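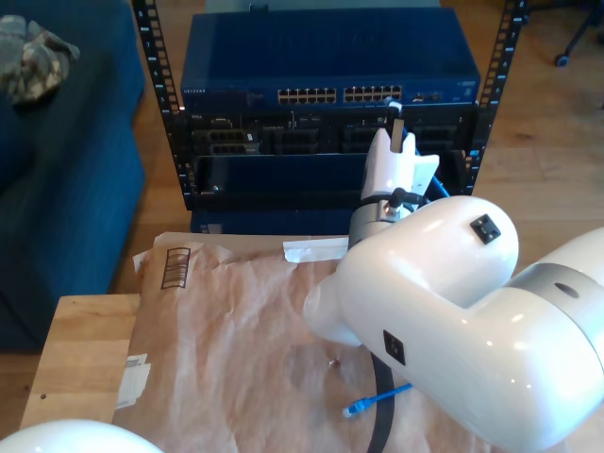

Ticket: intermittent packet loss on uplink, Vuvcombe site
Priority: 3
Status: Closed
Affected service: Ginting (inventory lookup), file shares

Reported problem
Users at Vuvcombe lose the connection to Ginting several times a day. The client shows "session expired" and has to be restarted. File copies to the Holtetska server stall and then resume. Wireless and wired users are both affected. No changes on our side before it started, according to the site.

Monday, 9:10
Continuous ping from Holtetska to the Vuvcombe gateway. No loss. Ping to a host behind the access switch shows loss in short bursts. The WAN link is ruled out for now.

Monday, 9:45
Interface counters on the access switch uplink: CRC errors increasing, no collisions. Counters on the router side are clean. Cleared both sets and left them to run.

Monday, 11:30
CRC count on the switch uplink is at 70. Router side still zero. Errors in one direction only, so a duplex mismatch is unlikely, but checked anyway. Both ends report full duplex, auto-negotiated.

Monday, 13:20
Asked the site to swap the patch cable between router and switch. Cleared counters again. Errors returned within minutes at the same rate. Old cable put aside and labeled, not discarded.

Monday, 14:05
Moved the uplink from port 2 to port 9 on the switch. Copied the VLAN config over first – the first attempt missed the tagged voice VLAN and the desk phones dropped until it was added. No CRC errors on port 9 after the move.

Monday, 16:40
Still zero errors on port 9. Ran a large copy to the Holtetska share and it finished without stalling. Ginting sessions stayed up all afternoon.

Cause
Faulty receive side on switch port 2. The original patch cable was tested on a spare port and passed traffic with no errors.

Resolution
Uplink stays on port 9. Port 2 is shut down in the config and its description set to DO NOT USE. Stulance monitoring still pointed at the old port and raised a link-down alert at 14:06 – sensor moved to port 9, alert acknowledged.

Follow-up
Switch replacement requested under a separate ticket. Port map for Vuvcombe needs the new uplink entered. Reopen this ticket if CRC errors appear on port 9.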